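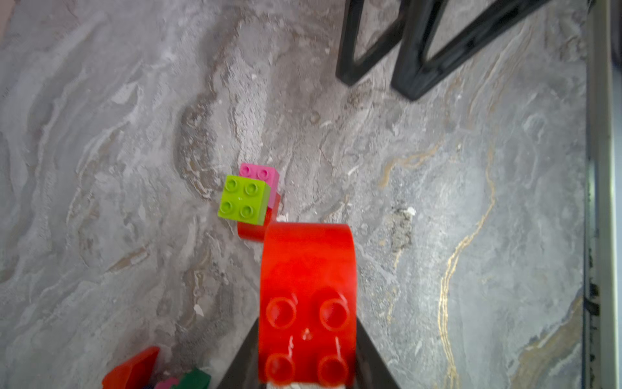

JENDVILLE — A revised set of rules for small robot arms used in shared rooms took effect in September at the Sustwood test hall, with new limits on grip force, a fixed procedure for starting a run, and a requirement that every attempt be logged, including the ones that fail.

The document, known as the Sustwood Handling Practice, covers arms fitted with two-finger grippers and a wrist camera and working at floor or table height. It applies to all groups that book time in the hall. The earlier version was written for fenced cells and said little about work done on an open floor, where people may walk through between runs.

The main change concerns grip force. Under the old text, operators could set any closing force the gripper allowed. The new text requires the force to be set per object class and written down before the first run of the session. Hard plastic items such as toy building bricks fall in the lowest class, along with cups and empty boxes. An operator who wants to go above the class limit has to record the reason and the setting, and the arm must run at reduced speed for the rest of that session.

Toy bricks are named in the practice as a reference object for pick and place work. They are cheap, their dimensions are consistent, and the studs give a clear indication of how far a part has turned in the fingers. The practice says that scratched or worn bricks may stay in use, but that a brick with a cracked wall is to be withdrawn. Mixed shapes are allowed in one set. Parts with a curved end are to be logged separately from square ones, as the fingers have less flat surface to close on.

Stacking is treated as a separate task from picking. A run in which the arm places a part against or on top of an existing stack must be marked as a contact run. In a contact run the arm has to stop when the measured side load goes over the set limit, and it may not resume on its own. A person has to look at the workspace and clear the stop by hand.

The section on floors is new. Polished and patterned surfaces can give a wrist camera false edges, the text notes, and veins or high-contrast bands may be read as the outline of a part. Groups working on such surfaces must run a check with no part in the gripper before starting. The check consists of 100 frames taken at working height. If the software reports an object in 2 or more frames where there is none, the detection threshold has to be reset and the check repeated.

Rough or repaired patches in the floor need not be covered, but their position is to be entered on the site sheet. Furniture may remain in place during a run as long as it is outside the reach of the arm with the gripper fully extended. Furniture legs inside the camera view but outside the reach are permitted and do not need to be masked.

Lighting is addressed in one paragraph. Shadows from fixed furniture are acceptable. Moving shadows are not, and groups are asked to keep people out of the light path while the arm is closing on a part.

Camera images may be kept for 90 days without further approval. After that, a group must either delete them or file a short statement of what they are used for. Blurred frames are to be kept with the rest of the run. The previous practice allowed them to be dropped, and a review of older logs found that the dropped frames often came from the moment of contact, which made later analysis of slips difficult.

The review was carried out by Sachdeva, the inspection firm that handles safety audits for the hall. It looked at 44 logged sessions and reported two recurring faults: closing force left at the factory setting, and failed grasps overwritten by the next attempt. No injuries were recorded in any of the sessions. Sachdeva recommended a single log format for all groups, and the hall adopted that recommendation with minor changes to the field names.

Gedel, which supplies control software to several groups in Jendville, said it would add the log format to its next release. Until then, operators may use the paper form kept at the hall desk — one sheet per session, signed at the start and at the end. Groups using other software can export to plain text, provided the columns are in the order given in the annex.

Some points were left open. The practice sets no limit for soft or deformable objects, and it does not cover arms mounted on moving bases. Both are listed for the next revision. A proposal to require padded fingertips was dropped after user groups objected that pads change the friction and would make new results hard to compare with old ones. Bare fingers remain permitted, but the fingertip material must be stated in the log.

Groups with bookings made under the old rules have until their next session to switch. The hall will hold a walk-through of the start procedure on Sunday at 10 a.m. Attendance is required for new operators and optional for others. Copies of the practice and the annex are available at the desk.

We use cookies to remember your settings and measure traffic on this site. By continuing to browse you accept our use of cookies. Accept | Manage preferences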